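Llevo un rato dándole vueltas al cuadernillo sobre la unidad que nos repartieron en la parroquia y voy a dejar aquí mis dudas, en hilo. Aviso: es largo y no traigo conclusiones.

El texto se titula «Una sola mesa» y lo firma Prasetyo Wuisan, que dio clases de historia de la doctrina en Plelora. Son 88 páginas. Las he leído enteras, notas incluidas, y las notas son bastante mejores que el cuerpo.

La tesis: las comunidades de Grondberg y Kpodo se reconciliaron porque «redescubrieron lo esencial». Lo esencial serían 3 cosas: la confianza en Cristo, el bautismo y la cena. Todo lo demás (gobierno, liturgia, calendario) queda como accesorio.

Muy bonito. Ahora bien, ¿quién decide qué es accesorio? En el cuadernillo lo decide siempre el que ya tiene el edificio y el púlpito. A los de Kpodo se les pidió que dejaran «lo secundario», y lo secundario resultó ser casi todo lo que hacían distinto.

Ejemplo: el lavatorio de pies antes de la cena. Para Kpodo no era un adorno. Había sermones enteros dedicados a explicar por qué sin lavatorio no se sentaban a la mesa. Wuisan lo despacha en una nota y lo llama «costumbre local».

Y luego está la cuestión de los números. Dice que firmaron el acuerdo «casi 800 cabezas de familia». La única fuente que cita es una carta escrita por uno de los negociadores. Puede ser verdad. También es justo la cifra que a un negociador le gustaría escribir. 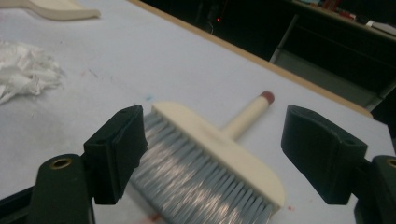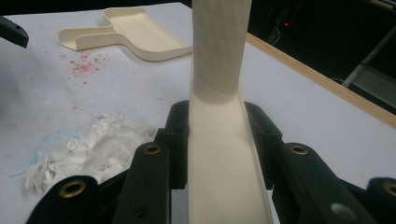
Sigo con el capítulo cuarto, el de la distinción entre lo esencial y lo que solo sirve a lo esencial. Wuisan usa la imagen de la herramienta: las formas de culto serían como un mango, se cambian y el trabajo sigue igual. A mí no me convence. Pensad en una brocha ancha como la de la primera foto, con el mango saliendo del medio del bloque y las cerdas apretadas en el otro extremo. Quítale el mango y dime si la sigues usando de la misma manera. Con la liturgia pasa algo parecido: lo que repites todas las semanas te va enseñando lo que crees, lo quiera o no el teólogo de turno.

Me diréis que exagero y que la distinción es antigua y respetable. Lo es. Mi problema es el uso que se hace de ella aquí. Sirve para cerrar discusiones que todavía estaban abiertas, y siempre las cierra del mismo lado.

Otra cosa que me chirría: el cuadernillo se escribió para un encuentro en Flondlow y se revisó para la edición de 2000. En el prólogo se habla de «ligeras mejoras de estilo». He comparado las dos versiones con paciencia y un lápiz. Ha desaparecido un párrafo completo sobre las familias que no firmaron.

Ese párrafo decía que siguieron reuniéndose aparte, en casas, y que durante años nadie les dio la comunión cuando bajaban a la ciudad. Si esto es una mejora de estilo, que venga alguien y me lo explique despacio.

No estoy en contra de la unidad, que ya os veo venir. Rezo por ella como cualquiera. Estoy en contra de contarla como si hubiera caído del cielo una tarde, con todos llorando abrazados y ni un acta de por medio. Las actas existen y son feísimas.

Lo que sí salvo: el apartado sobre la cena. Wuisan se niega a definir cómo está presente Cristo y se queda en que lo está. Ahí la sobriedad me parece sincera, y además es lo que confesaban las dos comunidades antes de sentarse a negociar. Lo leería en voz alta en cualquier grupo.

También me gusta el anexo con los himnos. Hay uno de Kpodo, de cuatro estrofas, que dice más sobre el perdón que los dos primeros capítulos juntos — y eso que la traducción cojea.

En marzo empezamos a comentarlo en el grupo de lectura. He pedido que se lea la primera versión al lado de la segunda. Me han contestado que «ya se verá», que en mi parroquia suele significar que no.

Si alguien tiene copia de la carta del negociador, o sabe en qué archivo está, que me escriba. En la bibliografía figura como «colección particular» y de ahí no he conseguido pasar.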